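Le fil, vieux métier de la chirurgie

12 partages - 3 commentaires

Lin, boyau, soie : pendant des siècles, on a recousu les plaies avec ce que l'on avait sous la main. Le fil chirurgical reste un produit discret, dont les patients ne retiennent en général que le jour où on l'enlève.

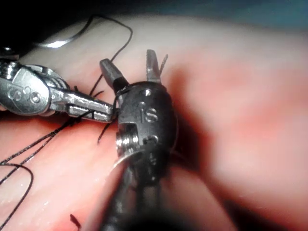 De la soie au synthétique

À Brilon, l'atelier Darnik tressait de la soie pour les couturières avant de fournir les hôpitaux de la région. L'entreprise emploie aujourd'hui 45 personnes et propose 20 références, du fil résorbable au fil permanent. La soie noire se vend toujours - elle se noue bien et se repère facilement - mais les fibres synthétiques occupent la plupart des machines.

Chaque bobine passe par un banc de traction. Un fil trop raide tient mal le nœud, un fil trop souple s'emmêle. 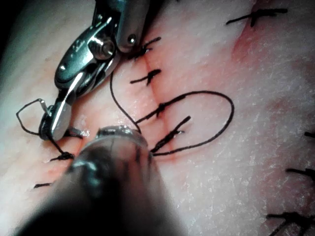 Les aiguilles viennent de Solheim, où elles sont courbées puis polies. Elles sont serties sur le fil à Brilon, à la loupe binoculaire, par une équipe de sept personnes. Il faut presque 2000 essais avant qu'une nouvelle recrue travaille seule. L'atelier cherche à embaucher depuis octobre, et les candidatures restent rares.

3 commentaires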